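Home | Notebooks | Bench Rules | Parts | Contact

Last updated Feb 28, 2021

Narnora notebook, bench 2: handling rules for the hand-held gripper work

Went through the draft rules with the Trendesmont sheet next to me. Most of theirs carry over. Where they conflict, ours wins for this bench until the May review.

Target for the bag-and-bin task is 2,000 accepted episodes. We have 700. Of the ones rejected so far, 225 went out on start position alone, so that rule gets tightened first.

Start position, as it reads now: bin on the board first, empty, with the divider running away from the operator. Bag flat, to the right of the bin and a little nearer the operator. Both grippers come in low, jaws toward the bag, and hold there for a slow count of two before anything moves. Label tag stays on the left unit. If a tag falls off, stop and put it back before the next episode.
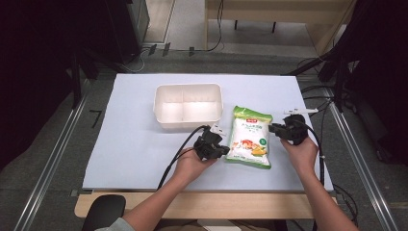
Cables

Both cables go outward, left unit to the left and right unit to the right. No crossing in front of the operator. Check after every reset. Bowen had a rule about taping them to the board edge, but it shortens the reach too much on the right side. Dropped it. Slack on the board is fine as long as it stays clear of the bag.

Sleeves and hands

Forearms bare or sleeves pushed up past the wrist. No watches. Hands stay on the grippers from start hold to end hold, and a bare-hand nudge is a reject even if the rest is clean.

Bags

Swap the bag when a seam splits or the front is creased enough to change how it lies. Log the swap. Do not mix bag types inside one block.

Still open
- Wodton wants the start hold at three counts. Try it on one block and compare.
- Does the bin need corner marks on the board? Leaning yes.
- Reject codes for a bag that lands across the divider. Right now it goes under "other".

Previous entry | Next entry | Back to top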